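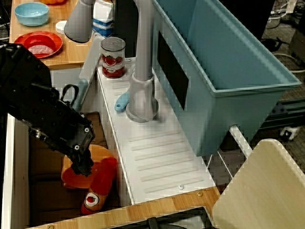

Fig. 1. Lower cabinet and sink counter, play kitchen. Orange plate, red bottle.

Project report – Storage in a Small Play Kitchen
Golnar Jalali, Yolanda Van Dusen
3/1/21

What we wanted to know: where do things go in a toy kitchen when there is hardly any room to put them. We picked the low cabinet, the sink, the ledge and the wood countertop. Four spots, same bunch of toy food and dishes. Budget was 15 dollars, mostly spent on tape and labels.

Method. Name a home for each item, put it there, then try to "cook" a lunch without moving anything twice. Notes on paper, typed up after (sorry for the handwriting in the appendix). The sink was our problem spot from day one. Things end up in it that are not dishes.

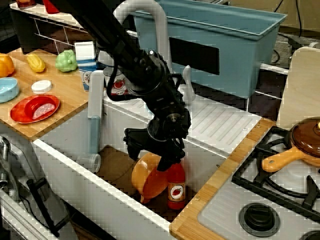
Should food bottles be allowed in the sink?
Only while they are being rinsed. After that they go to the ledge or the cabinet, otherwise there is no space to wash a bowl.

Ledge results. Good for tall things, easy to see, easy to grab. Cans did fine there too. Bad for anything round – rolls off. The countertop filled up fastest, mostly with food that had no home becuase we never gave it one. Corn and grapes, mainly. Next time a produce bowl.

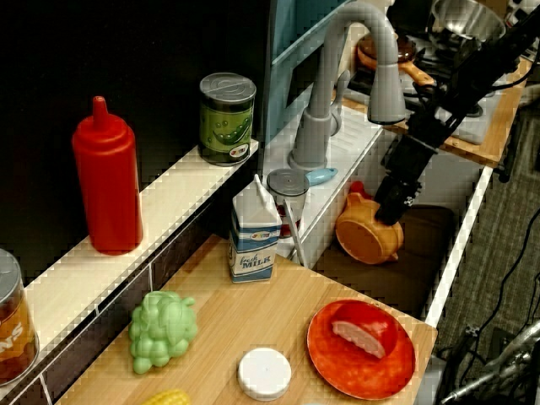 Yolanda disagreed with the ledge plan and wrote in the margin that small kids will not reach over the counter for a can, they will just take whatever is in front, so the ledge should be for stuff you hardly use. Fair point. We left it in.

Cabinet results. Biggest space, worst organized. No shelf dividers so everything shares one floor, and wide dishes eat up the room. We would group by meal, not by type. Tall items belong against the side wall, like the red bottle standing to the right of the orange bowl, which leaves teh middle open for dishes.

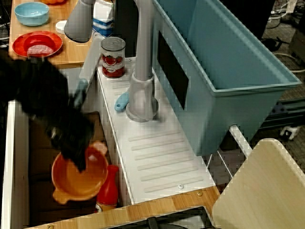
Limits of the project: one kitchen, two people, not much time. Labels peeled. We also never agreed on what counts as put away. Golnar says behind a door, Yolanda says anywhere off the worktop. By her rule the can of tomatoes at the back of the sink counter is fine where it is, and the little blue spoon by the faucet probably is too. By Golnar's rule both fail. Final table uses Golnar's rule, Yolanda's version is in the appendix.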